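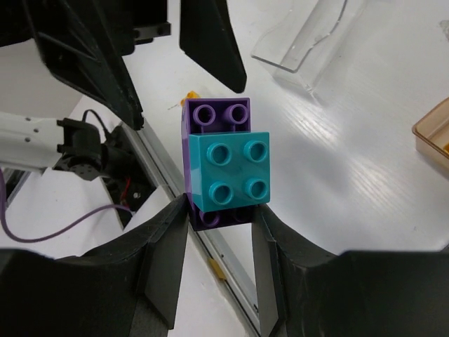 Ticket 977: brick stacking episodes getting saved with the wrong label
Opened by: Palesa Chauke
Project: Rarkance
Status: open, waiting on Vusumuzi

Hi all, me again! I was going through the August 29, 2018 batch before handing it off for training, and the sorter in Gruvix has thrown 16 of our 141 stacking episodes into the "no grasp" pile. I watched every one of those 16 on the wrist view and they look fine to me. There's a purple brick upright between the fingers with the teal one pressed onto its front, as plain as you could want. So I don't think it's the driving, I think it's the labeling.

What I tried so far:

Restarted Gruvix and ran the sorter again. Same 16.

Moved the gripper threshold up a notch. Now 20 episodes are flagged, so I put it back where it was (sorry if anyone saw the dashboard jump).

Checked the finger readings on three of the bad ones. The fingers stop pretty wide, which makes sense to me when you're pinching a Duplo brick, but the sorter seems to read "still wide" as "holding nothing."

Reply from Kalkidan Moges:
Was the default width changed when we moved over from the thin parts? I remember a setting for that but can't find it now.

Reply from Palesa Chauke:
Ooh, good thought. Found it! It's in the task file, under object size, and ours still has the number from the old job. I changed it on my copy and re-sorted, and 14 of the 16 went back where they belong. Very happy about that. The last two are still stuck, and both have a long pause before the lift, so maybe the idle trimmer is chopping them first? I don't have rights to that part.

Vusumuzi, could you look at the trimmer when you get a minute, and push the new size to the shared task file? Until then please don't delete anything from the "no grasp" folder. I'm holding the batch, and I've told Sibusiso it'll be late. I'll keep recording on the same setup in the meantime and label the new ones by hand.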